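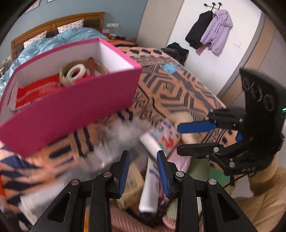
4. Field test: skipping the tutorial in Fluletti

4.1 Setup

Fluletti is a tile puzzle for Android phones, free to install, ads between levels, one currency (coins). Made by Skurkbridge, who gave us access to the build system and the event log but no money. The game was already in the store when we started. No redesign for the study, except for the one button.

The button: "Skip" in the top right corner of the tutorial. Two builds. Build A has no skip, as shipped. Build B shows skip from the first tutorial screen onward. Everything else identical, same levels, same ad timing, same icon and store text. Assignment happened on the server at first launch, by a hash of the install number, so a reinstall could put the same person in the other build. We come back to that in 4.4.

New installs were collected during November. After removing installs with no logged event at all, and installs from Skurkbridge's own office, 3,425 remained. Existing players were left alone. They had seen the tutorial already and asking them to see it again for science seemed a quick way to get bad reviews.

The tutorial itself is long for this kind of game. It teaches swapping, then chains, then the hammer, then the shop. The shop part was added later than the rest and it shows: the arrow points to a tab that only opens after the player taps a gift, and the gift contains 300 coins which must be spent before the tutorial lets go. In build B a player who skips gets the same 300 coins in the inbox. Joris Kuipers argued for leaving them out for skippers, on the grounds that the coins are payment for sitting through it. We decided against. With different coin balances we could not have told a tutorial effect from a coin effect, and level difficulty after the first few stages depends a good deal on whether the player can afford a hammer.

4.2 Logging

All events went through Naner, the logging layer that was in the game already. Naner writes to the phone first and uploads when there is a connection. This matters more than we expected. Players on the train upload late, sometimes the next day, and the server stamps the arrival, not the tap. We used the phone clock for order within a session and the server stamp only to reject clocks that were plainly wrong (some players set the clock forward to refill lives, a well-known trick and it works in Fluletti too).

Events used: first launch, tutorial step shown, tutorial step done, skip tapped, level start, level end, hammer used, shop opened, session end. Session end is unreliable. Android can kill an app in the background without telling it anything, so a session was closed in our data either by the event or by a gap with no events, whichever came first. Same rule for both builds.

We did not log names, mail adresses or contacts. Purchases were logged only as yes or no.

4.3 Measures

Main measure, fixed before the data came in: did the player come back on the day after first launch. Return on later days was looked at too but that is secondary and the paper should be read that way.

Other measures:
Levels finished in the first session.
First hammer use, and whether it was wasted (hammer used on a tile with a free match next to it).
Shop opened at all in the first session.

The wasted hammer rule was written by Nele Van Hecke and checked by hand against replays. It is strict. A player can have good reasons for hammering a tile that has a free match, for instance when setting up a chain two moves ahead, and the rule calls that waste. Since it is equally strict in both builds we kept it. A softer rule gave the same direction.

Alongside the log we ran a small sitting-down test. 20 people, none of whom had played Fluletti, each on their own phone, at a table in the Van Dijk building, with one of us next to them taking notes. They played build B only. We wanted to know why people skip and the log cannot say. Ward Van Leeuwen did most of the sessions. Instructions to the player were short: play as you would at home, say what you think if you feel like it. Most did not feel like it at first and got more talkative once they were stuck.

4.4 What we saw

Skipping was common and early. Players who skipped mostly did so on the first screen, before anything had been taught. Very few skipped in the middle. The shop part was the exception, with a second smaller bump of skips exactly at the screen with the arrow and the gift.

Next-day return was slightly higher in build B. The difference is small and the interval includes zero. We do not claim that a skip button brings players back. What we can say is that it did not drive them off, which was the fear at Skurkbridge going in, and the reason the button had been turned down twice in earlier design meetings.

Within build B, skippers came back less often than non-skippers. Tempting to read this as "skipping hurts". It should not be read so. People who skip chose to skip, and are probably a different sort of player, less patient, or trying several games in one evening. The fair comparison is build against build, everyone counted as assigned.

Levels finished in the first session: higher in B, as one would think, there is simply more time left. Taking the tutorial time off the session length removes most of the gap.

Hammer use is where the tutorial does seem to earn its place. Players in B used the first hammer later and wasted it more. Several seem never to have found it. In the table sessions the same thing came up over and over, players looked straight at the hammer icon and took it for a settings button. One asked if it was an ad. Frans De Bruijn later pointed out that the icon is the same gray as the real settings icon, on the next screen, in the same corner. So part of this effect may belong to the icon and not to the missing lesson. We can't separate the two here.

Shop opened in first session: lower in B. No surprise, in A the tutorial forces it open. Looking only at shop visits outside the tutorial the builds look alike.

Reasons given at the table for skipping, in their own words as noted:
"I know these games."
"Too much text, I want to move something."
"I thought it was a video."
"I always skip, I go back if I get lost."

That last one is worth a remark. In Fluletti there is no way back. Once skipped the tutorial is gone unless the app is reinstalled. Two of the table players went looking for it in the menu after losing a level, and gave up.

On reinstalls. We can't fully detect them. Where the same ad identifier showed up under more than one install we kept the first and dropped the rest, but players can reset the identifier. We ran everything again with the duplicates left in. Nothing changed that would alter the text above.

Figure 3. An open pink box with a white roll of tape inside.

4.5 Limits

One game, one genre, one month. The players who install a tile puzzle in November may be unlike those who install it in summer, Henk Cuypers has store numbers from other titles that hint at this but they are not ours to print.

The table players knew they were watched. They may well have sat through more of the tutorial then they would at home.

We tested a skip button against a long tutorial. Against a short one the result could be quite different, and we suspect the more useful change is to cut the shop part altogether. Skurkbridge has since moved it to a later level. That build is not part of this study and we have not seen its log.

Also: iOS not covered. The iOS version handles first launch differently (a consent screen comes before the tutorial) and merging the two seemed asking for trouble.

4.6 Data

Event counts per build and the script that closes sessions are with the supplementary files, version of 2020-01-17. Raw logs stay with the studio. The table notes are partly in Dutch, translation to follow.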